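Moving a small home business into a shared upstairs office, what should I ask first?
Posted in Work & Money, March 4, 2019

Hello everyone, I hope this is the right spot for it. I've been doing the books for a few small shops from my spare bedroom for years, and I'm finally thinking of taking a desk somewhere with other people in it (my neighbour's dog and I have run out of conversation). The place I like, Vollero, wants $400 a month for a part-time desk and a $100 deposit. There's a second one, Skedero, at $600, but that includes a locking cabinet and your own mailbox. I've never signed anything like this before, so what would you want to know before handing over the money? I'd be in two or three days a week, mostly mornings.

clekska_bookkeeper

Congratulations, it's a lovely change! I moved into a shared place last August and my one big piece of advice is to read the notice period before you fall in love with the kitchen. Mine was 60 days and I'd assumed it would be a month. Ask whether the deposit comes back in full, what happens on stat holidays, and whether you can take a phone call at your desk without getting looks. If you're handling clients' papers I'd pay for the cabinet, or at least ask Vollero what they'd charge to add one. And do go and sit there for a morning at the time you'd really be working. Light and noise make such a difference to how tired you feel by lunch.

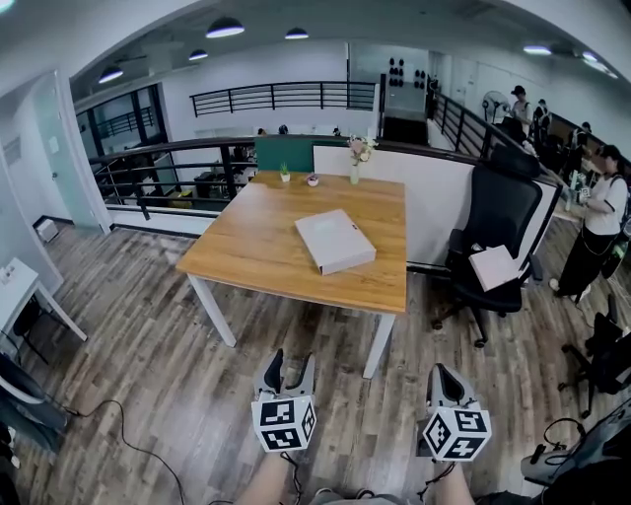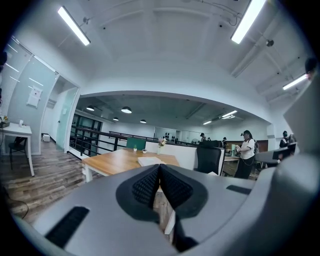 The table with the flowers, then the ceiling lights in the open-plan part.

Also check your home insurance, as my laptop wasn't covered once it left the house and I had to add it on.

PineRidgeMum

Go with the cheaper one. You can always move.

old_ledger_22

I'd gently disagree with the reply before mine, moving your business address is a real nuisance once it's on your invoices and your tax account. Ask both places if you're allowed to use their address at all, and get it in writing. I'd ask about parking too, it added $22 a week for me and I hadn't budgeted for it.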